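Uvlow Forums > Workshop & Storage > Metal bins: line them or leave them bare?

Print this page | E-mail this thread

gravelpit_gus
Original post

I have two gray metal bins on the bench, one behind the other, and a household that objects to the noise they make. Every block that goes in sounds like a dropped toolbox. I bought the bins from Nesell because they were supposed to outlive me, and I believe it.

My question is whether to line the bottoms. The other half of this household votes for felt. I vote for leaving good steel alone and buying earplugs. What do people do?

tumbledry
Re: Metal bins

Felt. I lined mine in March and have had peace ever since. Cut it a hair small, no glue, pull it out when it gets disgusting. It will get disgusting.

oldhinge
Re: Metal bins

Please don't put felt in a bin you intend to use. Felt eats grit, then the grit eats whatever you put on top of it. I had 2,000 brass screws in a felted drawer once and I am still picking fuzz off them. Bare metal wipes clean with a rag and asks for nothing.

If the noise bothers you, try setting things down instead of throwing them.

gravelpit_gus
Re: Metal bins

I do set them down. I set them down from a height.

mrs_plywood
Re: Metal bins

It depends what goes in, which I notice three men have now failed to ask. Loose screws, round stuff, anything that rolls: line it. Flat-sided blocks: leave it bare, because they slide and you want them to slide. Fighting a bar across a rubber mat with cold fingers is no way to spend an evening.

I'd also say quit filling bins to the brim. People buy a deep bin and take it as a dare. Mine get one layer on the bottom and that's it, so I can see what I have without digging.
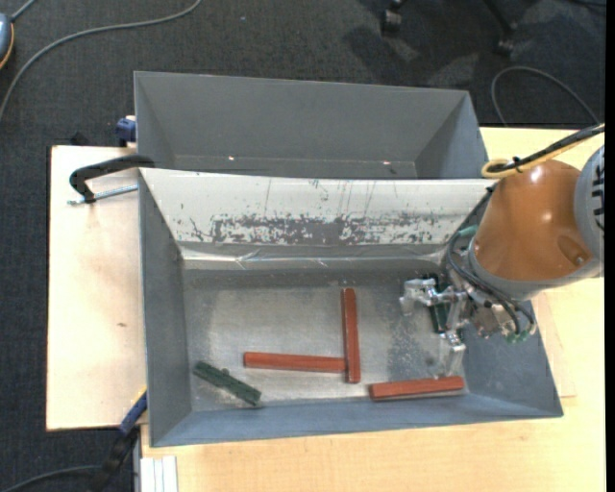
With red bars and dark green ones sharing a bin like that, the color does the sorting for you and you don't need dividers. I know the divider people are going to come for me. I bought the Disomard divider set, the one with 50 little slots, and spent a whole winter deciding what deserved a slot. The bars went diagonally across three of them and stayed there.

tumbledry
Re: Metal bins

As a divider person, I'm here. Your bars went diagonally because you had the wrong size slots. Mine are all parallel and I sleep beautifully.

mrs_plywood
Re: Metal bins

Let them lie crooked. Lining up blocks at the bottom of a bin is a hobby, and I already have one.

oldhinge
Re: Metal bins

Agree with plywood on dividers, disagree on mixing colors. Two bins, two colors, one each. He already owns two bins! The second one is sitting right there behind the first.

mrs_plywood
Re: Metal bins

And when he wants a red and a green for the same job he gets to visit both. Wonderful exercise.

shelf_life_40
Re: Metal bins

Cork. Thin sheet cork, the kind they sell for bulletin boards. Quieter than bare metal, doesn't shed like felt, and you can still slide a block over it if you're not in a hurry. Wei sells it by the roll. I paid $40 and have enough left to line a small chapel.

oldhinge
Re: Metal bins

Cork crumbles.

shelf_life_40
Re: Metal bins

So do I, and people still keep me in the garage.

gravelpit_gus
Re: Metal bins

Okay. Front bin stays bare, back bin gets cork – a compromise that has satisfied no one in the house. I'll report back when something annoys me.

Thread moved to Archive. Comments are open to readers below.

Reader comments (3)

benchdog: Drawer liner from the grocery store. Works fine, costs next to nothing, comes in a pattern with lemons on it.

quietcorner: Put the rubber UNDER the bin. Half of that racket is the bench.

gravelpit_gus: Tried the one about the rubber underneath. Much better, and I'm annoyed I bought the cork.

Uvlow uses cookies to remember your login and your reading preferences. By continuing to use the forums you accept our cookie policy. Accept | Settings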